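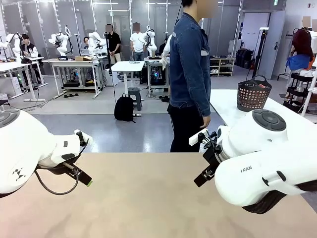 Ticket 14: Towels come off the folding table uneven
Opened by: Solveig Amundsen, Drusdale
Assigned to: Aslak Skjelbred
Product: Malen bath towel, terry, pink
Status: Open
Date: 2021-06-03

Problem
The Malen towels do not fold to the same size. When we stack them, the edges on one side stand out and the stack leans. With the older Fumberg towels on the same shelf we do not have this. The customer at Fjeld sent back one bundle in April and wrote that it looked "untidy", so I would like to find the cause before the next delivery.

What I checked first
1. Table. I wiped the beige top and put a long ruler on it. It is flat.
2. Folding card. We fold around a card 50 cm long. I compared it with the spare card and they are equal.
3. Wash program. Same as for Fumberg, no change since April.
4. Person. Margit folded one half of the batch and I folded the other half. Both halves lean, hers a little less.

Comment, Aslak Skjelbred
Please measure the towels before folding, both long sides. If one side is shorter, then the hem has pulled in and folding can not repair it. Also tell me how they lie in the basket. If they come from the basket twisted and you fold them directly, the twist stays inside the fold.

Comment, Solveig Amundsen
I measured 5 towels. In 3 of them one long side is shorter than the other, the other two are good. But the good ones also leaned in the stack, so the hem is maybe only a part of the problem. About the basket: we use the brown plastic one with the small round holes, and the towels are put in without any order. I did not think this was important.

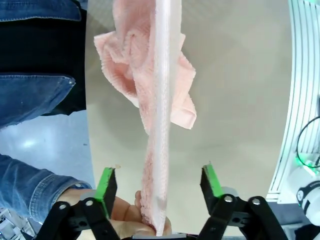

The twist is a thing I want to look at more closely, as Aslak wrote. I took towels one by one and held them up before folding, to see how they fall. When the towel is held together at the lower end, it goes narrow there like a rope, and higher up the cloth is bunched and full of creases. The folded edge down the middle still looks quite straight, much lighter than the rest, and I think this is why we are fooled. We look at the edge, we see it is straight, and we put the towel down with the twist still in it.

Test A: fold directly from the basket, as before. Stack leans.
Test B: hold by two corners, shake, let it hang free, then lay on the table and smooth with the flat hand from the middle to the sides. Stack is better. The towels with one short side can still be seen, but they do not push the others out.

Comment, Margit Holmgren
I do the shaking from old habit, so this can explain why my half was less bad. It takes more time, but not so much. Can we have a hook at the end of the table? Then one can let the towel hang and take the next one.

Comment, Aslak Skjelbred
Good. Use Test B for all Malen towels for now. Put the ones with a short side apart - do not send them to Fjeld. I will ask Otis Holloway if the supplier can look at the hem thread. A hook is fine for me, please write a separate ticket for it.

Remaining
- Answer from Otis about the hem
- Measure the rest of the batch (Solveig)
- New text for the folding sheet, Test B instead of Test A (Margit)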